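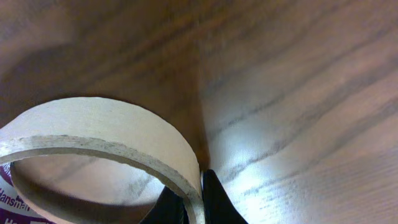 Prestovmont Household Furniture Inventory

Version 2, maintained by Thierry Pruvost

Overview

This dataset lists pieces of household furniture recorded in the town of Prestovmont and in two neighboring villages, Chamoun and Gollitz. Each row is one piece. The records give the type of piece, the main wood, the finish, the overall dimensions, the condition, and whatever the owner could say about where it came from.

The inventory was put together for people who study local furniture making. It may also be useful to restorers who want to compare a piece on the bench with others from the same area. Prices and insurance values were left out on purpose, and requests to add them will be declined.

There are 1012 records in the current version. Version 1 had 778. The added records come almost entirely from Gollitz, which was thinly covered before.

Files

pieces.csv
The main table, one row per piece.

makers.csv
Names and marks found on pieces, linked to pieces.csv by maker_id. Many pieces have no mark and no maker_id.

woods.csv
The list of allowed values for the wood fields, with local names beside the common English ones.

notes.txt
Longer remarks that didn't fit in the table. Each remark starts with the piece_id it belongs to.

CHANGES.txt
What changed from version 1 to version 2.

All files are UTF-8. Fields are separated by commas and text fields are in double quotes. Empty means not recorded. A dash means the question was asked and the owner did not know.

Fields in pieces.csv

piece_id: A letter and four digits. The letter is P, C or G for the three places. Numbers are not always consecutive.

type: One of table, chair, bench, chest, wardrobe, dresser, cradle, bed, shelf, stool, other.

wood_main: The wood used for most of the visible surface.

wood_second: The wood used for drawer sides, backs or other hidden parts, if it could be checked without taking anything apart.

veneered: yes, no or unsure. Use this together with wood_main. If veneered is yes, wood_main refers to the veneer.

finish: One of wax, oil, shellac, varnish, paint, none, unsure.

height_cm, width_cm, depth_cm: Outside measurements, to the nearest half centimeter. Handles and feet are included. Leaves of folding tables are measured closed.

condition: A number from 1 to 5. The scale is explained below.

repairs: Free text.

period: A quarter century such as 1850-1874, or empty.

period_basis: dated, marked, style or owner. This tells you how far to trust the period field.

maker_id: Link to makers.csv.

provenance: Free text, shortened and with family names removed.

recorded_by: Initials.

How pieces were recorded

Owners signed up through the town library or were visited after a neighbor passed their name on. Visits were made by pairs of recorders, one measuring and one writing. The paper form has the same order as the columns in pieces.csv, which makes it easier to check entries against the originals.

Wood was identified by eye with a 20x hand lens. End grain was looked at where it was exposed, usually on the underside of a table top or the edge of a drawer bottom. No samples were cut and no finish was scraped off. Where two recorders disagreed on the wood, the entry is "unsure" and both opinions are in notes.txt.

Finish was harder. A spot test with alcohol separates shellac from most varnishes, but it leaves a mark, so it was done only with the owner's permission and only on a hidden surface. Most entries of "varnish" made without the test should be read as "a clear film finish of some kind." Please don't use the finish field to date pieces. Many were refinished, some more than once, and owners did not always know.

Forms were typed up in Andum, a small entry program written for the project. It checks that dimensions are numbers and that wood names are on the list. It does not check that a chair is a sensible size for a chair. A few swapped widths and depths were caught by sorting the table, and there are probably more.

Condition scale

1: Sound, no repairs seen.
2: Sound, old repairs that hold.
3: Usable, with loose joints or missing trim.
4: Not usable without repair.
5: Fragment or parts only.

Surface wear does not change the score. A table with rings and scratches on top can still be a 1. Worm holes are mentioned in repairs, and they change the score only if a part has lost strength.

Known problems

Chairs from the same set were sometimes given one record and sometimes one each. In Prestovmont the rule was one record per set. In Chamoun each chair got its own row. Counts of chairs should not be compared between the two places until this is fixed.

Cherry and pear were mixed up in the early Chamoun records. Those we could revisit have been corrected. The rest have "unsure" in wood_main.

Pieces in attics and barns are under-recorded. Owners tended to show what was in the living room and kitchen.

Painted pieces often have no wood_main. If bare wood was visible inside a door or under a seat, that was used.

The period field is weak whenever period_basis is "style" or "owner." Only a small share of the pieces carry a date, and a carved date can be a wedding or a birth.

Changes in version 2

Gollitz records added.
The field wood_second is new. It is empty for most version 1 records.
The value "lacquer" was removed from finish. Old entries were moved to "varnish."
Measurements given in inches on some of the early forms were converted.
Duplicate rows for wardrobes that had moved between relatives were merged. The lower piece_id was kept.

Privacy

Addresses and owner names are not in any of the files. The provenance field was edited to remove surnames, farm names and anything else that would point to a single house. Anyone who recognizes a piece and wants its record taken out can ask, and it will be removed in the next version.

Use and credit

The data may be copied, changed and shared, including for paid work, as long as the source is named. Please write: Prestovmont Household Furniture Inventory, version 2. If you change wood names or periods, say so in your own notes and keep the piece_id as it is.

Corrections

Send corrections to Thierry Pruvost through the library desk in Prestovmont. Give the piece_id, the field, the old value and the new one, and say how you know. Corrections received by 11th March went into this version. Later ones are kept for the October update.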